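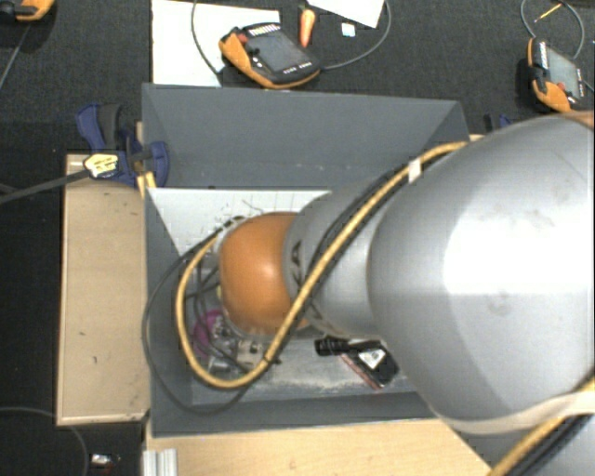
Dutent
Cable routing on our bin cell is up for review again. I did the dress pack on the arm in June and it's due for another look. The yellow cable is taped near the top of the big segment, then runs free down past the orange joint cover and loops around it. The thinner black one follows it but makes a bigger loop, and with the gripper down in the bin it hangs along the inside of the left wall. I want to shorten the black one and add a second tie point. Thoughts?

Rato
Leave the slack alone until you've jogged the wrist to both limits. I shortened mine by 80 mm and pulled a connector at the far end of travel.

Purba
Disagree. A loop that low will catch on a part sooner or later. Put it in a spiral wrap with the yellow and use hook and loop ties, not tape. Tape goes gummy.

Dutent
I've got up to 300 mm to play with on the black one. Wrist limits are a fair point - I'll jog it at 20 per cent before I cut anything.

Rato
Don't cut it at all. Take the extra back up the arm and tie it there.

Bumine
Check the bin clamps while you're at it. Ours crept and the picks went off centre, and we blamed the cable for a week.

Purba
Still say wrap it. Tying it further up does nothing for the bottom end.

Dutent
Will try Rato's way first, then wrap. Clamps are on the list.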